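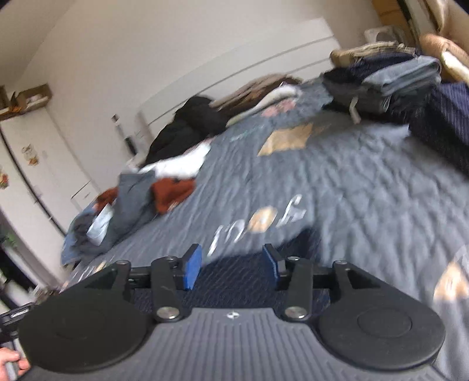 Gripper over the bedspread, clothes still in a heap along the far side.

Quick one, writing this between charging cycles. The wrist-view result is in and it is better than I thought it would be, so notes before I forget.

Background for anyone new: I've been collecting folding and sorting demos with the hand-held gripper, no arm in the room, and training the Membridge policy on them. Question for August was dead simple. Does it help more to have lots of demos in one place, or fewer demos spread over several places? Same budget both ways. 905 demos in the pool, picked subsets from that.

Setup A, all from one bed, one bedspread. Setup B, 50 demos per home until the budget ran out. Tested both in a home neither had seen, 100 trials each, one garment per trial, grab it from the pile and put it on the stack.

B won. Not close on the grasp part. A kept closing too early, a few inches above the cloth, as if it had learned the pattern of the one bedspread and was using that to judge height. Swapped the cover for a plain sheet and A got even worse, which sort of confirms it. B didn't care much.

Placing was a different story, pretty much a tie. Both drop sleeves over the side of the stack. I don't think that's a data problem, I think two fingers is just a bad way to put down a shirt. Ctibor disagrees, he says the demos are sloppy at the end because we're all in a hurry to start the next one. Ok. Possible. I watched 30 of mine back and yes, I let go early in a lot of them. Annoying.

Things that bit me:

Puffy jackets. Pads slide right off the shell unless you get a seam. Left them in anyway.

Sync drift between the finger width and the video, up to three frames on the long recordings. Siiri Jääskeläinen found it, not me. Fixed in the loader, had to retrain everthing.

Printed fabric. Big letters and diamonds on a quilt are great for tracking and terrible for teh policy if it's the only quilt you have. See above.

Next: record the release properly, slow, hand stays put until the cloth settles. Then the same split again, same test home if they'll have me back. Want to try masking out the background too but that's a bigger job and the labeling script is a mess right now.

Numbers table when I've cleaned it up. Battery light's green, going back in.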